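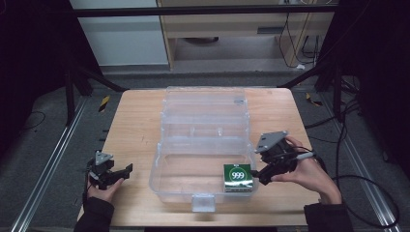

Print workshop notebook, September, started 10.15

Re-proofing the Hoketti flying boat print before we commit to the full run of 600. Kwadwo Bawa says the new Praterer paper holds the greys in the cloud better than our old stock. The rep said so too, and I wasn't convinced then either. Pulled 11 proofs, same file, same inks, first five on the old paper. Mixed them up and asked Edem to sort them by eye under the north window. He got four of the old ones right, and says he was guessing on two. 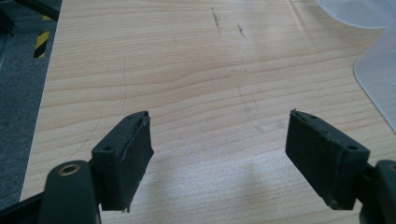 Colour of the hull

Artist wants it darker. Our note from the last visit says lighter. One of these was written down wrong and I suspect it's ours. No change until he has put it in an email. The sea went too green on proof 7, the others are fine. Nozzle check clean before and after, so I don't believe the ink story.

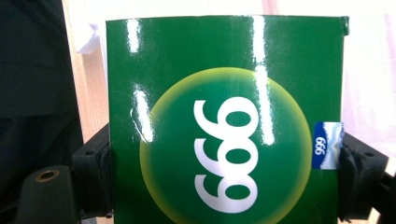 Signing and numbering

Edem Issahaku wants the pencil line moved up 4 mm so the crew signatures don't crowd the title. Fair enough. What I don't like is the Odukoya certificate, which says "museum grade" and gives no test behind it. Asked them what it means. Got a brochure. Leave those words off our sheet. 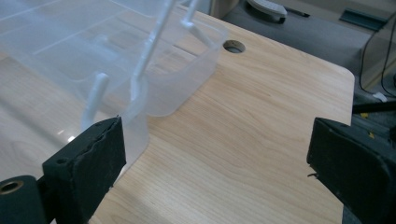

Tubes and flat packs

Bundley quote for 875 tubes. We need 600 plus spares, and I can't see where the rest would go. Last run, 41 prints came back with crushed ends, all in the thin tube. Bundley blame the courier, the courier blames the tube. Kwadwo to drop three filled ones down the back stairs before we order any - end caps taped, cheap paper inside.

Left to do: rerun proof 7, chase the hull email, trim test on the new paper.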